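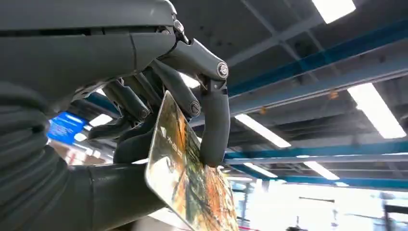

I have been collecting examples for learning systems long enough to have opinions about it, and the one I hold most dearly is that we throw away too many of our bad ones. I know how that sounds. People who have spent a whole afternoon teaching a hand to pick up a card do not want to be told that the clumsy tries belong in the pile along with the lovely ones. But I would like to make the case anyway, and I'll ask you to bear with me, because I tend to take the long way around.

Let me start with cards, which are my favorite thing to teach and also the thing that has cost me the most sleep. A card is thin and flat and a little slippery if it has a glossy face, and it gives you almost nothing to hold. Pick up a mug badly and you still have a mug. Pick up a card badly and it pivots between two fingertips and droops, or it turns itself edge-on to the wrist camera so that the poor system is trying to understand a postcard from what amounts to a sliver of orange and green. A person sitting in your kitchen can do this without looking, while talking about the price of eggs (I have tested this on my relatives). A hand with four fingers and a thumb has a great many ways to hold a card, and most of them are ugly.

The usual habit, and I was raised in it like everybody else, is to have a good operator guide the hand through the job over and over, keep the smooth runs, and delete the rest. On the project we called Rosotus we set out to gather 4000 runs of picking up and handing over flat things: cards, envelopes, menus, that sort of item. We finished with 1634 that passed our own rules. For a while I was rather proud of that number! It showed we had standards. I would bring it up at lunch.

Then we trained on them, and what we got was a system that behaved beautifully so long as everything went beautifully. Start the card where the operators liked to start it and the fingers came down just so. Nudge the card by the width of a thumb and the whole performance fell to pieces, and what bothered me most was that it fell to pieces calmly. The hand would close on nothing and carry that nothing over to the tray with perfect confidence. Why wouldn't it? We had never once shown it a person noticing that the card was gone.

My old colleague Imre Győri had been grumbling about this for months. His view was that our operators were doing their best teaching in the runs we threw out. When a card slips, a good operator stops, feels for it, eases off one finger, lets the card settle against the thumb and takes it again a bit lower down. It can take four or five seconds and it looks dreadful on a screen. Under our rules it was a failure, since the rules said one grasp and no regrasp. Imre thought the rules had been written by somebody who wanted a nice video. They had been written by me, as he well knew, and he was right about the video.

So on a Wednesday in May we sat down with the rejected runs and pulled out 200 in which something went wrong and the operator put it right. We didn't touch them up. We added them to the pile and trained again, and the new system was slower on the easy starts and a good deal better on the awkward ones. I can't give you a tidy law from that, and I would be suspicious of anyone who did. It was one hand and one kind of object. Still, I watched it lose its hold on a card, hesitate, and go back, and I'll admit I said "good girl" out loud in front of a visitor.

Now, there are fair things to say against me. The folks at Tandon, where I spent a happy year or so, will tell you that a messy pile teaches messy habits, and they have the stories to prove it. Put in enough fumbling and the system learns to fumble, even to drop the card on purpose so it can do the recovery part it has seen so often. I believe them. A run where the operator was simply tired, or was looking at the clock, isn't worth keeping for the sake of my argument. I would only say that telling the two kinds apart is work a person has to do, by watching, and that we've been awfully quick to hand that work to a rule because the rule is cheap and doesn't need a coffee break.

Which brings me to the operators themselves. We pay them, mostly, by the accepted run. Think about what that asks of a person. If the card starts to slip, the sensible thing for your wages is to let it go, reset and start fresh, and so the very moment I'd most like to have recorded is the moment they have every reason to cut short. I've seen really gifted people learn to give up early, and learn it from us. Pay them by the hour. Ask them at the end of the shift which runs were interesting, and write down what they tell you. An operator named a whole class of slips for us once, the ones where the card swings around a single fingertip, and we had no label for it until she did.

I would also like to put in a word for dull variety. Move the table. Work in the morning, when the windows at the end of the hall are blazing, and again at night under the tubes. Use cards with busy pictures on them and cards that are plain, cards with writing you can read and cards with writing you can't. Let somebody left-handed have a turn. None of this looks like progress on a weekly chart, and I've had to defend it in more meetings than I care to remember, usually to someone holding a count of how many runs we could have gathered if we'd left the table alone.

We are starting again this month with folded paper, which is worse than cards in every way I can think of. The rejects folder has been renamed "look at these," and two of us go through it before anything gets deleted. It's slow, and I've already fallen behind.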